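Getting ink out of a fabric pencil case (and off the table)

Posted in Home & Cleaning
221 views

Fitriani Chong

Hi all, quick one hopefully. My daughter had a gel pen leak in the bottom of her school bag. Went through the pencil case, through a workbook, and onto our table top. Case is fabric with a zipper, no care tag that I can find. Table is wood with some kind of clear finish on it, dont know what, it came with the apartment.

Tried so far:
dish soap and warm water on the case -- went from a dot to a cloud
baby wipe on the table -- took a little off, not much
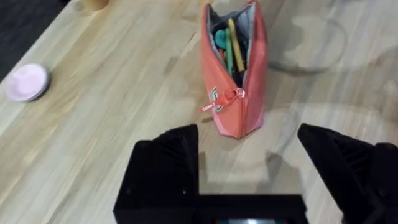 School starts back in January so I have a bit of time but not a ton. I don't want to buy a new case if I can help it, she picked it out herself and has Opinions. Is rubbing alcohol safe on the finish? And can the case go in the machine after or will it just spread? Ink is blue if that matters.

3 replies

Farnwood

Hairspray. My mom always used hairspray.

14 people found this helpful

Yusri Rahman

Hairspray worked when it was mostly alcohol, a lot of it isn't now and you end up with sticky ink. Skip it.

For the case: turn it inside out if you can and put a folded paper towel behind the stain. Dab rubbing alcohol on with a cotton ball, from the outside of the stain in. Dab, don't rub. Change the towel when it gets blue. Keep going till nothing more comes up, could be ten minutes, could be your whole evening. Test a hidden spot first because some dyes run with alcohol and then you've got two problems.

Then rinse cold. THEN a bit of laundry soap, let it sit, rinse again. Wash by hand or in a mesh bag on cold, zipper closed. No dryer. If there's any ink left the heat will set it and you're done.
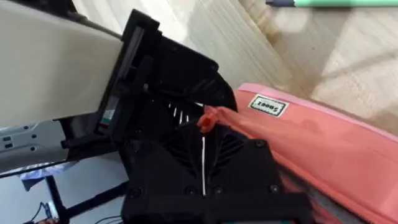

What if the ink is already dry?

Same method, only slower. Wet the spot with the alcohol and leave it a few minutes before you start dabbing, then expect to repeat the whole thing two or three times. Old ink usually fades to a pale mark and stays there.

Table is the part I'd be careful with. Alcohol will eat shellac and some lacquers, you get a dull white patch that's worse than the ink. Try it underneath somewhere first, one drop, wipe after a few seconds. If it goes tacky or cloudy, stop. If its fine, go quick -- damp cloth, wipe, dry cloth right behind it.

If it fails the test, plain white toothpaste (not gel) on a soft rag, along the grain, light pressure. It's a mild abrasive so you may lose some shine. Don't go at it with sandpaper, somebody always says 800 grit is harmless and it isn't on a thin finish. Since its a rental I would ask the landlord before doing anything past the toothpaste.

Pešek

Agree with most of that. One thing, gel ink is not the same as ballpoint. Alcohol is great on ballpoint but gel pens vary alot, some are pigment and barely move. So if you've been dabbing for ages and the towel is still white, thats why. Hand sanitizer is worth a shot, it's thicker and stays put longer. Otherwise an ink remover from the laundry aisle, follow the label.

Also throw out the pen. We cleaned one up and put the same leaky pen right back in.

Fitriani Chong

Thank you!! Did the drop test under the table, no cloudiness, so will try the alcohol on top tonight after she's in bed. Case is next. Only have the scented sanitizer but I guess that's ok?

Yusri Rahman

Scented is fine, just check it's clear. Colored ones can leave their own tint. Rinse well after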